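Prirkbridge Neighbors' Letter
25 December 2021

From the games room

Dear members and friends,

I was asked to write a longer item than usual, so please take a cup of something warm. The year was uneven for our board games and puzzles club. We were closed in the first months, then we came back in June, and since then the evenings are full again. I want to tell you what we played, what we bought and what will change after the holidays.

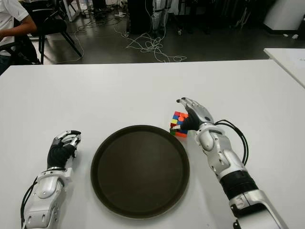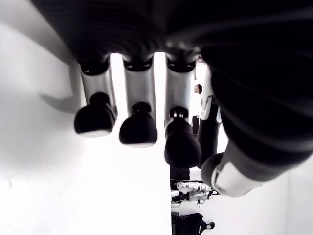
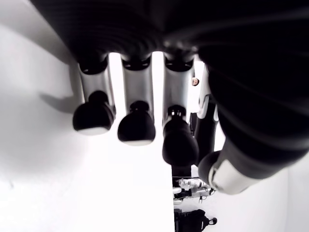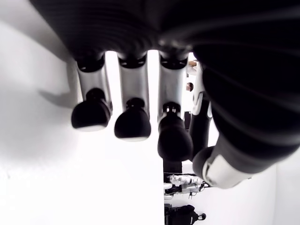

What we played

The game of the year is without doubt Catov. For those who did not try it yet: it is a trading game for two to four persons, with small cards and a long map which you unfold on the table. The rules look heavy when you read them the first time, but after one round everything becomes clear. Rosine Baudry made a short version of the rules on one sheet, and you find it now inside the lid of the box. Please put it back after the game. In June we lost the first version and she had to write it again.

Also chess is coming back. Gwenaël Ferrand gives a lesson to beginners before each evening, and he is very patient with people who forget how the knight moves (I am one of them). If you are already a strong player, he would be glad to have an opponent – he told me he is tired of playing against his own book.

The jigsaw corner finished the big harbor puzzle. It took eleven evenings. One piece of the sky was missing at the end, and we looked for it under the carpet, in the coats and in the biscuit box. If you find a blue piece with two round sides at your home, we will ask no questions.

The Flundon cup

Our small tournament had 40 players this year, which is the most we have ever had. The final was between Aitana Soler and Évan Bodin, and it lasted until after the closing hour. Aitana won by three points. She receives the cup, which she must bring back next year with her name on it, and a basket of cheese given by the Leclerc family. Évan asked me to write that he demands a revenge. I have written it.

I would like to make one remark for next time. Some games of the first round started late because the players were still discussing the rules. In the next cup we will play with the printed rules only, and house rules will stay at home. I know this will not please everybody.

Money and purchases

We spent 198 dollars on games and small repairs. The largest part was for a second box of Catov, and the rest went for chess clocks, card sleeves and new sand timers. The old timers were not equal, one gave almost a half minute more than the others, and some players had noticed it long before me.

The membership fee stays the same. You can pay it at the door or put it in an envelope with your name on it. Please write the name clearly, last winter I had two envelopes that I could not read.

Borrowing games

You may borrow a game for two weeks. Write the title and your name in the green notebook near the door, and cross the line out when you return it. Raphaël Bouvier checks the boxes and he asks me to remind you of the following:

Close the box with the elastic band.
If a piece is lost or broken, put a note inside.
Do not keep the boxes in the car, the cardboard becomes soft.
The large wooden games do not leave the room.

After the holidays

We start again in the second week of January, at the usual hour. The first evening is for new members, so bring a neighbor or a cousin. We will put out the short games, and those who wish to play something long can use the tables at the back. Tea is offered by the club, cakes are always welcome.

If you have an idea for a new game to buy, write it on the list beside the notebook. Last time the list had only my own ideas, and Rosine says they are all too long.

I wish you a good end of the year and see you in January.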